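4.2 Garments with pleats

Folding of flat cloth is by now a common test for household robots, and towels and T-shirts are handled quite well by several systems. Pleated garments are more difficult. Each pleat is already a fold, and the machine must keep it closed while it makes a new fold across the whole piece. In our task list, which has 343 demonstrations for clothing, the pleated skirt is the item where the policies fail most often.
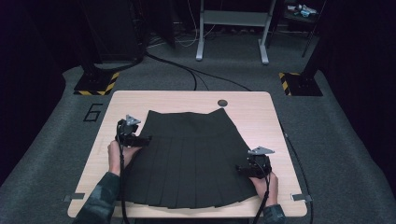 Household Manipulation Group, Prosia Laboratory, Dutcombe

Figure 5. Demonstration of skirt folding with two hand-held grippers. The left gripper holds the skirt near the waistband and the right one holds it partway down the pleats.

The choice of the grasp points is important. A grasp near the waistband gives good control of the upper part, but the hem can open like a fan when the cloth is lifted. A grasp lower on the side keeps the pleats together — but then the waistband may turn under. Our demonstrators were free to choose, and we did not correct them.

We trained the Tostavmont policy on these demonstrations and ran it 100 times on the same type of skirt. It completed the first fold in more than half of the runs. The second fold was much weaker, and in only 7 runs was the result good enough to put in a drawer without repair by a person. The Kiss baseline, which plans from the outline of the garment only, did not reach this level in any run.

From these results we cannot say that the chore is solved. The speed is also a problem, and we discuss it in Section 5.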